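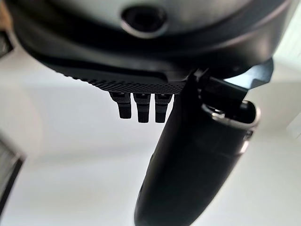
## The Girard Building back room, before and after lunch

12 Feb 2024

The back room on the second floor had been on the list since August, when Nathalie Dhillon opened the door to look for a stapler and closed it again. We finally gave it a day. The plan was to sort what we had into keep, give away and "who bought this," and the third pile won by a comfortable margin.

### The envelopes

We own 2,000 window envelopes. The window is on the wrong side for every letter we have ever sent. They came from Grokport in one order, at a discount that now makes sense. Nathalie has claimed a stack for seeds and the rest are free to anyone with an unusual letterhead.

### The long shelf

Twenty years of binders, most of them labeled MISC. One was labeled MISC (OLD), and it was newer than the others. We kept the leases and the Gundow paperwork and recycled a good deal of correspondence about parking.

The shelf itself is fine. It had been leaning on the binders, and the binders had been leaning on it - a happy marriage, until we got involved. It needed two new brackets and a long talk about the stud finder.

### Kitchen things, for some reason

A fondue set with one fork. Three coffee pots and no coffee maker. A tin marked TEA that held picture hooks, which explains the taste complaints from the spring open house. Mugs with handles went to the break room. Mugs without handles are now pencil cups, as they had clearly been planning to be.

### The Lultmont boxes

These moved here with us from the Lultmont office and were never opened, so we opened them. Two held packing paper. One held the instructions for unpacking the other two. The fourth was full of extension cords in a single knot, and anyone who would like to spend a rainy afternoon with it should ask at the front desk.

### What it cost

We spent $265, counting brackets, trash bags, sandwiches and a label maker. The label maker turned up a matching one from the same drawer an hour later. Both work. One of them is now labeled SPARE.

If you are missing a gray umbrella, a left rain boot or the lid to something square, they are on the table by the stairs until the end of the month. After that they go in a box marked MISC.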